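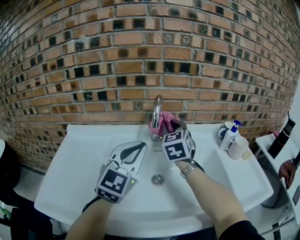 Brick behind a washbasin: seal it, tile it or leave it

vbustos
Bathroom has a white rectangular basin set straight against orange-brown brick with gray mortar. No backsplash. Many of the bricks have small square recesses in them, so a flat panel will not sit properly without filling. At the moment I wipe down the faucet and the back ledge with a cloth after use. Is a penetrating sealer enough, or do I need a physical barrier?

Feltamness
Penetrating silane/siloxane, two coats, second coat per the data sheet. Avoid film-forming products. They trap moisture and the face of the brick spalls. The mortar takes up more water than the brick does, so work it into the joints with a brush.

pilar_v
Disagree on sealer alone. It slows absorption but does nothing for soap residue, and recesses at that height will collect it. I would run a 6 inch upstand in glass or solid surface, silicone at the basin joint, and leave the rest of the wall bare.

Feltamness
An upstand over open recesses leaves voids behind it. Any leak at the top edge stays in there.

pilar_v
Then fill the ones behind the upstand with lime mortar first. It is an afternoon of work.

tap2909
Separate point: do not leave the cloth on the faucet. A damp cloth around a chrome spout holds hard water against the plating and you get a scale ring. Hang it on a rail. The same goes for mugs and soap pumps on the ledge – water sits under the base and the silicone goes black there first.

vbustos
Noted on the cloth. The soap pump stays, the shelf unit beside the basin is for other things. Would epoxy grout work for the recesses?

Feltamness
No. Too hard and not vapor-open. Lime, as Pilar said.

pilar_v
Agreed on that much. Test the sealer on one brick before you commit, some of them darken orange clay permanently.

vbustos
Tested one brick in the corner with the siloxane. Slight darkening, acceptable. Going with sealer on the full wall in March and will price the upstand separately.

Vicente Bustos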